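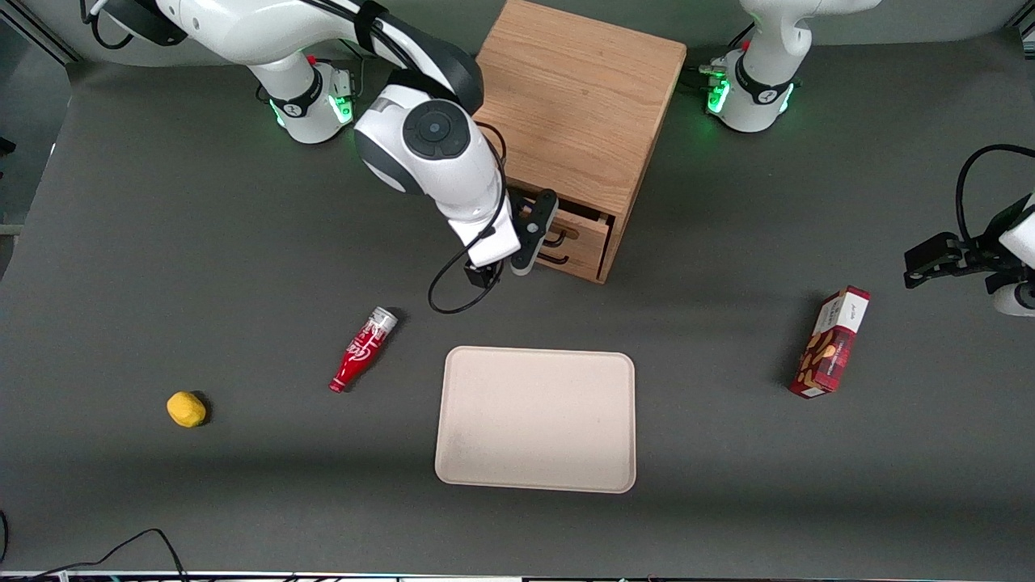 Fig. 1. Oak cabinet with its drawer slightly open, plus tray, bottle and cookie box.

Week 9 handout – Where do you keep it? Storage and memory at home

Okay, so last time we got as far as why people forget where they put things, and a few of you (hi, Imani!) wanted more on habit. I've pulled my notes together and they're a bit of a jumble, sorry.

The main idea is that remembering a place is easier than remembering an object. I couldn't tell you what my spare keys look like, but I can walk to them in the dark – same hook for 25 years. Move the hook and I'm lost for a month. Candela Villanueva calls this "the hand remembers" in her chapter, and I love that, though I think she pushes it too far when she gets to kitchens. Read page 224 and see if you agree with me.

Closed storage is where it gets fun. Once something goes in a drawer you lose the visual reminder, so you're leaning completely on recall. Open shelves do the reminding for you, but then everything is shouting at once and you stop looking at any of it. My mother's answer was to label every single thing, including the box of labels.

Terms to know: cue, recall, recognition, habit slip. A habit slip is when you put the milk in the cupboard and the cereal in the fridge (guilty, February, twice).

For next time, pick one drawer at home and write down what you think is in it before you open it. Then open it! Bring both lists. Josphat and Erasto are going first, and Shabani still owes us the story about the passport.

Filed under: Everyday Memory, Handouts

Contact the instructor | © Hirkwood Evening Classes | Back to top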